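Wir verwenden Cookies, um diese Website nutzerfreundlich zu gestalten. Mit der weiteren Nutzung stimmen Sie dem zu. [Einstellungen] [Alle akzeptieren]

Projektbericht: Kartoffelstücke für die Suppenküche Lustmont
Seminar Lebensmittelverarbeitung, Gruppe Magagula

2. Ausgangslage

Die Suppe in Lustmont wird jeden Donnerstag gekocht. Die Kartoffeln kommen vom Hof Sundier und werden von Hand geschält. Im Oktober haben wir 31 Portionen nachgewogen. Die Stücke waren sehr verschieden groß, und in den Tellern lagen weiche und halbgare nebeneinander. Wir wollten wissen, wie stark Größe und Form der Stücke die Garzeit beeinflussen.

3. Schnittformen

Wir unterscheiden Scheibe, Spalte und Block. Als Scheibe gilt alles, was flach auf dem Brett liegt und zwei parallele Schnittflächen hat. Spalten haben eine runde Außenseite. Der Rest ist Block -- das ist ungenau, hat aber beim Sortieren gereicht.

Geschnitten wurde auf einem hellen Brett, das leicht schräg auf dem Tisch liegt. Eine rutschfeste Unterlage steht auf der Liste für den zweiten Durchgang.

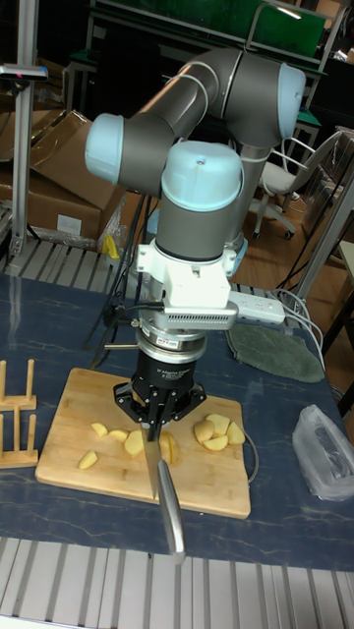
Auf beiden Aufnahmen liegen blassgelbe Kartoffelstücke auf dem Brett, das Messer hat einen Metallgriff.
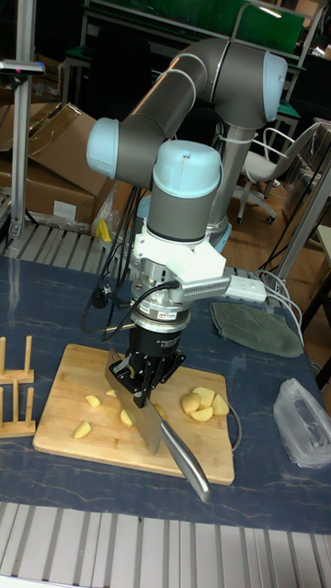
4. Garversuch

Für jeden Topf haben wir 200 g Kartoffeln einer Schnittform abgewogen und in kochendes Salzwasser gegeben. Geprüft wurde mit einer Gabel, immer am dicksten Stück. Insgesamt haben wir 3219 g verarbeitet, davon 949 g als Scheiben. Die Reste gingen in die Suppe.

Die Scheiben waren zuerst gar, zerfielen aber am Rand, wenn sie zu lange im Topf blieben. Bei den Spalten war die dünne Kante weich und die Mitte noch fest. Die Blöcke brauchten am längsten. Innerhalb eines Topfes streuten sie am stärksten, was an unserer Sortierung liegen dürfte.

5. Offene Punkte

Die Sorte wurde nicht variiert. Die Protokolle liegen im Ordner Kikport, zwei Blätter vom ersten Termin fehlen -- sie werden nachgereicht. Für den zweiten Durchgang schlagen wir vor, nur noch Blöcke zu schneiden und diese vor dem Kochen nach Gewicht zu trennen.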